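Hand Tech wanted, Trorkwood, Hallton site
Part time to start, could go full time by May

Quick post, need someone soon. We run one robot hand cell at Hallton and the person who looks after it is moving over to the Dunne line. Looking for a replacement who likes small parts and doesn't mind doing the same job properly over and over.

What the job is

Keeping one hand running. Daily check before the 7 a.m. start, swap worn fingertips, re-seat cables, clean the knuckle linkages, change the glove, log it all. When a finger starts lagging you find out if it's the cable, the pin or the motor and fix it or box it up for Akeck, who do our motor rebuilds. Turnaround from them is 3 weeks so we'd much rather you catch things early.

Also setup. Every time the hand comes off the arm it has to go back on and be zeroed, then each finger run open and closed 50 times before anyone else touches the cell. Boring but it's the job.

Hours

4 mornings a week, 6 hours each. Some flex on which mornings. No nights. If the cell goes down in the afternoon you might get a call, you're paid for it if you come in.

You'll need

Steady hands and decent eyesight (glasses fine)
Some bench experience - watch repair, sewing machines, RC stuff, dental lab, bikes, whatever. Tell us
OK with a torque driver and tweezers
Can write a log entry the next person can read
Able to lift the spare arm case with a second person

Nice to have

Any time around robots at all
Basic soldering
Patience with old software, the calibration screen is what it is
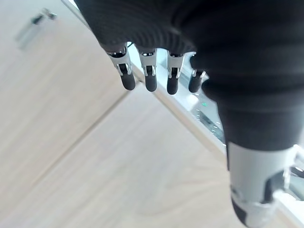

Glove changes are the part most people get wrong in there first month. The knit has to stop short of the finger joints. Pull it too far down and the fabric gets into the linkage, too far back and it bunches at the wrist and pulls on the cabling. You'll be shown, then you'll do it on the spare hand until it's quick. Same with the tips: rubber goes on square, no twist, check the thumb last.

Training is paid, on site, with the current tech. No test at interview but we will hand you a finger and ask you to take it apart and put it back togther. Take your time with it.

Pay depends on experience, we'll give you the number on the first call so you don't waste a trip. Parking out back, bus stops at the gate.

To apply, a few lines on what you've fixed lately plus a resume if you have one. Send to Aoife Foley, Trorkwood, or leave it at the Hallton front desk with her name on it. No agencies please. Will close this when we find someone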